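The woman who runs the last tearoom in Garnuneck has a rule about scones, and she got it out of the way before I had my coat off. "Jam first or cream first, I don't care. If you want to argue, there's a bench outside."

She has run Erkura for 14 years. The name is painted over the door in green letters, and people ask her what it means several times a week. She bought it with the lease, along with a pie warmer and a grudge between the previous owner and the bakery. The pie warmer has since died.

Garnuneck has a main street, a war memorial, a pub that opens when it feels like it and, on a good Saturday, around 70 visitors who have come for the lookout and found it closed for repairs. Most of them end up here. "The lookout's been the making of me," she said. "I'd be ropeable if they fixed it."

I had come to ask how a tearoom survives when every servo between here and the coast sells a passable flat white. She thought about this while wiping a table that was already clean.

"You've got to be a bit inconvenient," she said. "I don't do takeaway before ten. I don't do the milk that comes out of a nut. People complain, then they come back and complain again, and by the third go they've got a usual."

Her own usual is black tea, stewed until it could hold up a fence. She drinks it standing. In the hour and a half I was there she sat down once, to take a phone call from her supplier, Giraldo, about a delivery of sugar that had gone to the wrong valley. She was very polite to them. The politeness was terrible to listen to.

The menu has 13 items, and she would like it to have fewer. The quiche is there for the walking club. The lamingtons are there under protest. She makes them every Thursday night with the radio on loud, and says the coconut gets into places coconut should never be.

"I found some in the glovebox," she said. "I don't even drive to work."

On the wall behind the till is a framed print of a teapot with the date 1678 underneath. Customers assume it has something to do with the history of tea. She picked it up at a garage sale in April and has no idea what it refers to, though she has been known to tell coach parties it was the last time anyone got a refund.

The subject she warmed to, once the scones were in, was cups. Erkura uses china, none of it matching, all of it second-hand. For years she held out against paper altogether, and gave in only when the walking club started leaving with her saucers in their daypacks.

"A paper cup's fine for what it is," she said, in the tone people use about a son-in-law. "But you don't hold it, do you? You just sort of carry it. Nobody ever sat and looked into a paper cup and decided to leave their husband."

I asked whether anyone had done that over the china.

"Two," she said, and went to check the oven.

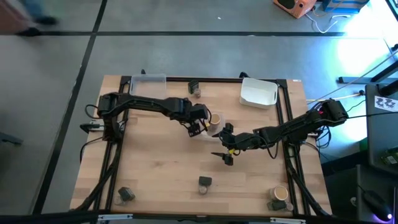
*A paper cup held above a light wood tabletop.*

She came back with a plate I hadn't ordered and the news that she was thinking of retiring. She has been thinking of it since her second winter. A couple from Irkudia, the next town over, made an offer a while ago, and she got as far as showing them the kitchen before they mentioned the word "fusion".

"I said to them, fusing what? They said they'd know it when they saw it. So I gave them a slice each and sent them home."

If she did sell, she would keep the big blue teapot and take up something quiet, possibly bees. Her sister keeps bees and says it isn't quiet at all. They haven't discussed it since.

By then it was nearly closing, which at Erkura is announced by turning off one light at a time, starting with the one over the slowest eater. I had jam on my notebook and most of a scone to go. I asked what I owed.

"Depends," she said. "Are you going to write that the tea's strong?"

I said I probably was.

"Then it's full price."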